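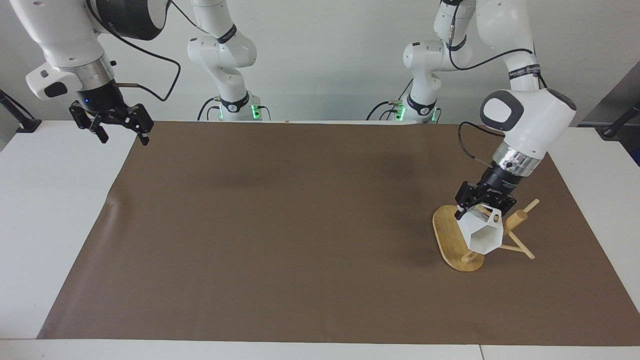

Why put a handled-object task in a benchmark when you could just measure grasp success on its own?
Grasp success tells you the fingers closed on something. Placing on a rack also tests whether the policy knew which way round the object was afterwards, and most of our failures sit there.

1/ Thread on the re-grasp labelling method Flor Salazar and I have been running at Galtgate since January. Two arms, one cup, one mug rack. Write-up is with Giorgia Donati for internal review, so these are the working numbers.

2/ The usual approach: record teleoperated demonstrations, train on the whole trajectory, report success rate. We did that first. 251 demonstrations, one policy, and a success rate that moved more with the random seed than with anything we changed on purpose.

3/ So we stopped scoring the episode as one block. Each demonstration is now cut into segments at gripper state changes (open to closed, closed to open), and each segment gets a label for the object's pose relative to the gripper at the cut. We call the label set Plirkel. It is a text file with a schema.

4/ The pose label is coarse. Six classes, defined by which way the cup's opening points in the gripper's own coordinates. We tried a continuous pose first. Annotators disagreed on it by more than the policy's own error, which made it useless as a target.

💬 6 🔁 40

5/ The hexagonal cup was Aníbal Cardoso's choice. With a round cup you can be wrong about rotation about the long axis and never find out. Flat sides make the error show up in the contact, and it shows up early.

6/ Start poses: rack and cup are both moved between episodes. Upright cups are easy and we under-sample them. Cup on its side is the case we care about, because the gripper has to commit to an approach before it has a good view of the far wall. 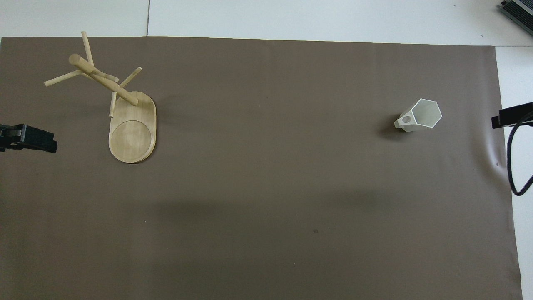
Rack left, cup on its side right. Seen from overhead.

7/ What the labels are used for. At training time the policy has an extra output head that predicts the class at the next cut. The loss weight on it is small. At run time the head is ignored, except as a log.

8/ That log turned out to be the useful part. When the predicted class after closing differs from the class at the previous step, the placement nearly always fails. We get the warning well before the cup is anywhere near a peg.

9/ Evaluation was 289 trials over both conditions, same start poses, order shuffled, operator blind to which policy was loaded. Natalina Lombardi ran all of them. The labelled policy places more cups. The gap is clear for cups on their side and close to nothing for upright ones.

10/ Failures that remain, in order of how often we see them: cup touches the peg tip and rotates in the fingers; cup is released too soon; wrong peg chosen and the arm runs out of reach. The labels help with the first. They do nothing for the third.

11/ Things I would not claim. We have one rack, one cup and one lab. The second site at Skordale has the same arms but different lighting, and we have not repeated it there yet. Marisa Fontana has the schema and will do that run without us in the room.

12/ Someone will ask about cost. Labelling is slow for the first few episodes and then quick - the cuts are found automatically and a person only picks one class out of six. Two annotators, disagreements go to a third.

13/ Correction to 4/: the sixth class is "unclear", so five real directions plus a bin. We drop "unclear" segments from the loss but keep the episode.

💬 11 🔁 23

Home Explore Lists Profile

More from this author
Notes on the Messina calibration routine
Why we shuffle trial order
Segmenting on gripper state: code and caveats
Annotator agreement for coarse pose labels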